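Fulwood Mountain Club – Members' Forum
Trips and Access > September hut meet at Kassab

Trips_Desk
July 10, 2018
Members are advised that bookings for the September meet at Kassab hut are now open. The fee is $325 per person and covers five nights, breakfast and the shuttle from Plunine. The main objective is the north ridge of Kollov (3736 m). Each rope must include at least one member with previous glacier experience. Places will be assigned in the order in which deposits are received.

ridgeline_88
Thank you for the notice. May I ask why the shuttle is included in the fee? Several of us intend to drive to the trailhead and would prefer a lower rate.

Trips_Desk
The shuttle is hired at a flat price for the whole group. Parking at the trailhead is limited to 2 vehicles per party, and the hut warden enforces this.

coldhands
I must disagree with the choice of route. In September the north ridge often carries new snow over loose rock, and parties move slowly there. The west side is longer but safer for mixed groups. I would ask that it be made the main objective.

ridgeline_88
The west side involves around 198 m of extra climbing on the return, late in the day. I do not consider that safer for tired members. A firm turnaround time on the ridge would address the concern.

coldhands
A turnaround time helps only if leaders keep to it. On the last Kollov meet they did not.

Trips_Desk
Both routes will remain open, and leaders will decide at the hut on the evening before – conditions permitting. A turnaround time of noon will apply to the ridge. Members who wish to request the west side should say so when they send their deposit.

coldhands
That is acceptable to me. My deposit will follow this week, with a request for the west side.
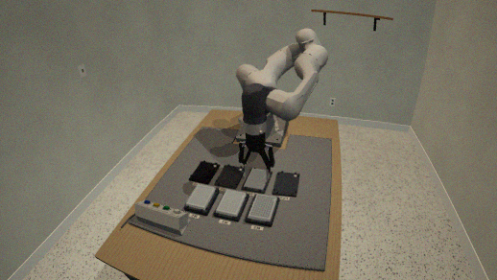
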